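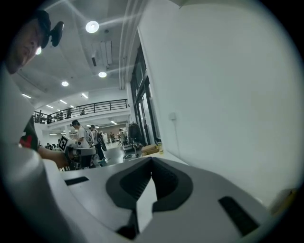

Drikton Recipe Text Set

Summary

Drikton is a set of 300 home recipes typed out from handwritten cards. Each recipe is one plain text file in UTF-8. The cards came from the Pridness and Flallell church cookbooks and from family boxes lent to us in both towns. Spelling is kept as written, including "receipt" for recipe and "oleo" for margarine.

Layout

cards/ holds the recipe files, named by card number
index.csv has the card number, title, town and category
units.txt lists the old measures found on the cards
notes/ holds typing notes for cards that were hard to read

Fields in index.csv

card: number with leading zeros
title: as written at the top of the card, blank if there was none
town: pridness, flallell or unknown
category: one of 9 values (bread, cake, candy, main, pickle, pie, salad, soup, other)
clean: yes or no

How the text was made

Every card was typed twice by different people. The two versions were compared with Jin, a small line-matching script kept in its own repository. Where they disagreed, a third reader went back to the card. Words that could not be settled are marked [?] in the text. Crossed-out words are left out unless the recipe makes no sense without them.

Oven settings such as "slow" or "quick" were not changed to degrees. Fractions are written with a slash, so 1/2 and never a single character.

Known problems

Pickle and candy cards make up a large share of the set, and main dishes are thin.
Four cards have a second side that was never typed. They are marked clean = no.
Two titles appear twice with different ingredients. Both versions were kept.
The town field comes from the box a card was found in and may be wrong.

Some of the canning methods are not safe by current standards. Please don't cook from the pickle files without checking them against a modern guide.

Use

The text may be used for study and for teaching. Names of the people who wrote the cards were removed before release. If you find one we missed, open an issue with the card number and leave the name itself out of the report.

Changes

Version 2 adds the town field and fixes line breaks in the soup files.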